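December, early evening

Up before it was light. The heating had not come on yet, so I made coffee and stood by the oven with the door open for a few minutes. The repair firm, Sastry, charged me 56 dollars last month to look at the timer and it is doing the same thing again. I called and left a message.

Walked to Skendton market at 9. Spent 28 dollars, most of it on fruit. The bread stall was closed, so I got rolls from the gas station on the way home. They are not good but they will do for soup.

The rest of the morning went on the long wooden surface by the white wall. The bowl, the fruit and the candles:
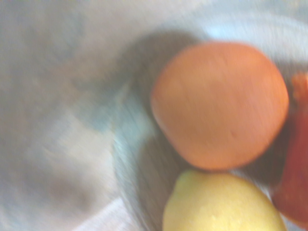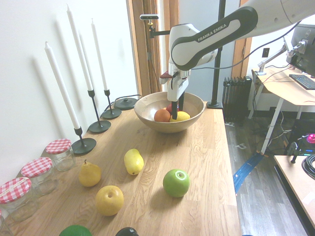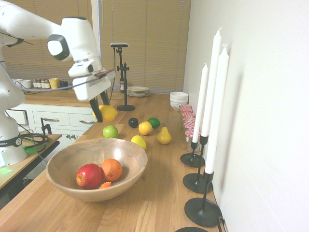
I have been trying to decide how much fruit to keep out at one time. My mother filled her bowl to the top and the bottom layer always went soft before we got to it. I would like to stop doing that. A shallow bowl with two or three things in it is easier to keep an eye on, and the rest can sit loose on the wood where air gets at it. The pear standing on its stem end up looks fine by itself and does not need a bowl. Apples I will eat first. Lemons last longest, so they can wait until I get to the marmalade, probably next week. I need more sugar for that, and wax discs.

The tall white candles stay where they are for now. One leans and I should warm the base and set it straight. I want them a little farther from the wall before I light any.

Lunch was soup and two of the rolls. Afterward I cleaned out the drawer under the sink and found the warranty for the Grirnex kettle, which ran out in the spring. Threw it away. Kept the Plusonex manual, as the dishwasher still shows its fault light every few days.

Read the meter before dinner: 1677. Wrote it on the card inside the closet door. My back is sore from the floor of that drawer, so early bed tonight. Put the trash out first.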